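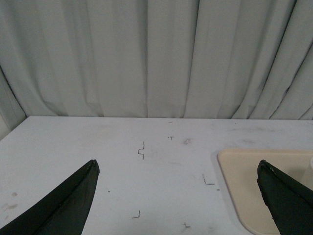

**Do I need to wash new curtains before I take them up?**

I've bought a pair of ready-made curtains and they are too long for the window. I want to hem them at home. Should they be washed first, or can I hem them straight from the packet and wash them when they get dirty?

**hemline_house**

Wash them first if the label says they can be washed and you ever plan to do it. Most of the shrinkage in a cotton or linen mix comes out in the first wash. If you hem first, the finished curtain can end up short of the sill and there may not be enough turned up inside to let it down again. If the label says dry clean only, hang them for a few days and then hem.

---

**Further details from the original poster (landing_light)**

Thanks, that was quick. I should have put more in the first post.

They are from the Brallum range at Hiken, unlined, pencil pleat heading, 65 per cent cotton and the rest polyester. The care label says machine wash at 30, do not tumble dry, warm iron, and "allow for shrinkage of up to 3 per cent". The pole is already up and is 2,000 mm wide. The drop I need from the bottom of the rings to just above the sill is 1,422 mm. The curtains as bought come down well past the sill and foul the radiator.

I have a basic sewing machine and can do a straight line on it. I haven't made curtains before. What I can't work out is where to take the extra length off. Is it always the bottom? The bottom hem they came with looks neat and has something heavy in the corners, and I'd be sorry to lose it. The heading tape looks harder though.

I also wondered about iron-on hemming tape, as there is a roll of it in the drawer.

---

**two_left_thumbs**

Always the bottom. Leave the heading alone. I moved the tape on a pair once and the pleats never sat level afterwards, and I ended up buying new ones.

Iron-on tape is fine for a rental. It let go on mine after a couple of washes, on the side that gets the sun. If you've got a machine, use the machine.

---

**hemline_house**

Agree with the above about the bottom. Moving the heading can be done but it is a nuisance on pencil pleat, and the only time I'd bother is with a border or a large pattern at the lower edge that you want to keep. Yours sound plain.

The order I would do it in is as follows.

1. Loosen the heading cords fully so that the top lies flat, but don't pull them out, and don't cut the ends off. Tie each set in a loose knot so they can't disappear into the tape in the wash.
2. Take off any hooks. They snag the cloth and they rust.
3. Unpick the corners of the bottom hem and take out the weights. The heavy things you can feel will be small discs or a short length of lead-type cord. Keep them somewhere safe.
4. Wash at the temperature on the label, one curtain at a time if your drum is small. Both need the same programme and the same spin, or they can come out different lengths.
5. Line dry, or put them over a clothes horse with the weight spread out. Pegs on the heading pull it out of shape.
6. Iron while slightly damp, working down the length and not across it.

Then rehang them on the rings, set the pleats to the width you want and leave them for two nights. Cloth drops under its own weight. It isn't much with a cotton mix, but it is enough to see at a window sill.

Mark the hem with the curtains hanging. Measure up from the sill with a steel rule and put a pin in every so often along the width. Don't trust the floor or the sill to be level. In my last house the sill ran downhill and I hemmed to the pole, and that was the wrong choice for that window, as the gap at one end was all you noticed. For a sill-length curtain I'd follow the sill. 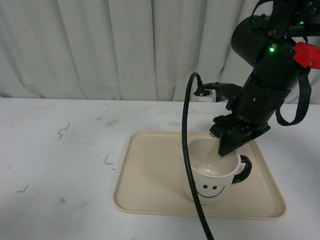 When you have a line of pins, take the curtain down and lay it on the biggest flat surface you've got. A bed is no good for this, it gives too much. I use the kitchen table with the leaf out and put the ironing board at one end to hold up the weight, otherwise the cloth drags and moves the line while you are trying to mark it.

Check your pins against a measurement from the top of the heading. With your numbers it ought to be close to 1,422 mm all the way along, plus or minus whatever your sill is doing, and less any bit of heading that stands up above the rings. If one pin is well out from its neighbours, it is the pin that's wrong.

For the hem itself I'd allow a double turn of 75 mm, so that is 150 mm of cloth below the finished line. Cut off what is left over. A double hem hangs better than a single one and if the curtains shrink a little more in a later wash you have something to let down. Press the first turn, press the second, then do the corners.

For the corners, the easy way is to fold the hem straight up and slip stitch the open end closed. The better way is a mitre, but it isn't hard to get it slightly wrong and then it shows. On an unlined curtain with light behind it every fold can be seen as a darker band, so keep the hem the same depth all along, and trim the loose threads inside before you close it. Put the weights back in the corners before stitching. I sew them into a scrap of lining so they don't rub.

Machine or hand is up to you. A machine line will show on the front. On a plain pale fabric it looks all right if the thread is a good match. I'd use Irnuvis polyester in a shade slightly darker than the cloth, a long stitch, and a fresh needle. By hand you want a loose herringbone, and an evening for each curtain.

---

**landing_light**

Very useful. Two follow-up points. Can I wash just one to see how much it shrinks, and then work out the other? And the machine here is a small Qian one that came with the flat. It has a 30 degree setting but the shortest programme still spins quite hard.

---

**hemline_house**

I wouldn't wash only one. The colour can change very slightly as the finish comes out, and you'd have one washed and one unwashed at the same window until you got round to it. Measure both before they go in, write it down, and measure again after. On a drop like yours 3 per cent is a bit over 4 cm, and you would certainly see that on a finished curtain.

On the spin, turn it down if there is a separate button, or choose whatever the machine calls delicates. If neither will do it, stop the programme before the final spin and drain it. They'll be heavy and will drip for hours, so put them over the bath.

---

**brown_paper_parcel**

Coming at this from a different direction, check the returns policy before you do any of it. Once they are washed you can't send them back, and Hiken does more than one length in most of its curtains. With a pole of 2,000 mm you also want to be sure the pair is wide enough. The flat width of both together should be at least one and a half times the pole, and double is better for pencil pleat. If they turn out skimpy, the hem is a waste of an afternoon.

I never prewash mine, for what it's worth. I buy lined, have them dry cleaned every few years and hoover them in between with the soft brush. But mine aren't in a kitchen or near a cooker, and the label rules out water anyway.

---

**landing_light**

Checked the packet and the two together come to just over double, so I'll keep them. They only came in this length or a longer one. Weights are out, cords are knotted, and the first one goes in the wash this evening.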